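Vodness Cable Keeper Kit, for humanoid arms

I came up with this one after a bad Tuesday with our own robot! Its wrist cable had worked its way into the elbow joint, the arm stopped dead, and by the time I found the emergency stop the connector was toast (so was my afternoon). The Xenos arm guide does warn you about slack, and I'd skipped that page.

You get 9 soft clips, 3 elbow sleeves and a breakaway connector that lets go before the wire does. It fits most round forearms. Please power down before you fit it, and keep bedding and curtains well clear of the fingers!

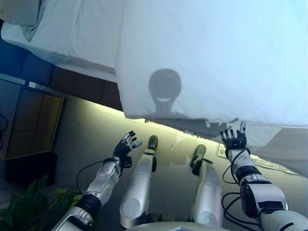

Both arms up, with loose cable at the wrist and elbow.

Price: $248, shipped from Farnham. Spare clips come in bags of 8.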